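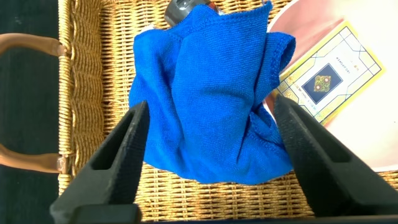 ## October, cloth out of basket, wrist view only

Goal for today: get the Pliser segmentation node to give one clean mask for the blue cloth while it's bunched up in the wicker basket, then hand a grasp point to the planner without me clicking anything.

Started with the old checkpoint. It keeps splitting the cloth down the middle crease and returns two instances. The planner takes the bigger half, puts the grasp point near the center, and the approach looks fine until the second half gets treated as an obstacle. Plan rejected. Same result with the depth filter on and off.

Switched to the checkpoint trained on the Stirach set (3,166 wrist frames, 2,148 left after I dropped the duplicates). The crease no longer splits the mask. New problem: the dark gray cylinder poking out from under the top of the cloth gets absorbed into it. If we grasp high we could close on both.

Things changed in the config:

- `merge_gap` from 2 to 6. Helps with the folds, makes the cylinder problem worse. Left it at 6 for now.
- Finger mask regenerated. The old one was too narrow at the bases and black finger pixels were leaking into the obstacle layer at both lower corners.
- Grasp candidates restricted to the lower half of the cloth mask. Crude, but it keeps the fingers off the cylinder.
- Card class set to "ignore for grasp, keep for collision." The corner of the card runs under the edge of the cloth, so pulling sideways toward the plate is a bad idea. Lift direction is now straight up until the mask clears the card, then retreat.

Daniyal Orakzai asked whether the basket weave is hurting depth. Looked at the raw cloud: there is ripple on the floor of the basket, but the plane fit handles it. The rim and handle are worse. The handle comes through as a few floating blobs outside the basket, and the planner swings wide to avoid them. Added a cluster size threshold, which removes most of the blobs. Would prefer a proper basket model from Fondgate when they finish it.

Replayed the log with the new config. One mask, one grasp point on the lower folds, plan accepted. Planning time is still higher than I want and nearly all of it is collision checking against the rim.

Open:

- Separate class for the cylinder. Needs labels; Probert export tool still drops partly covered objects, so fix that first.
- Check the rolled hem on the right side as a grasp feature. The edge score there is high and stable.
- Move the lift rule out of the config and into the planner.
- Daniyal to rerun on the second arm with the same config, no local edits.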